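The Stone Yards of Ustmont

My mother rolled out pie dough on the same slab of marble for 52 years, and I suppose that's why I drove to Ustmont the minute I heard the old yards at Becerra were open again. You smell the place first - wet dust and coffee - and then you hear the saws.

People come for the white stone, but I fell hard for the dark gray, with pale veins running every which way like cracks in pond ice. 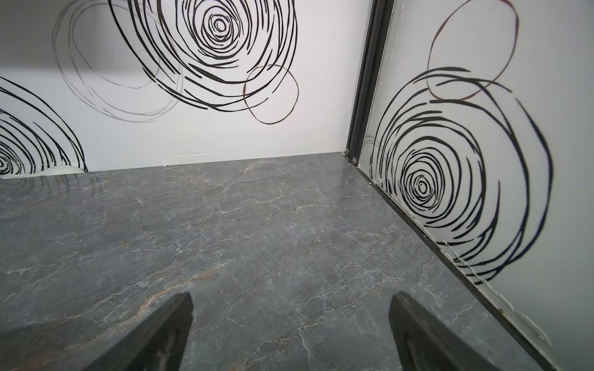

Taking a slab home

Offcuts start at 12 dollars, and the yard will smooth the edges while you have lunch over in Rukcombe (order the soup!). Wipe up lemon juice quickly, go easy on the soap, and try to visit before November, when the hill road gets slick.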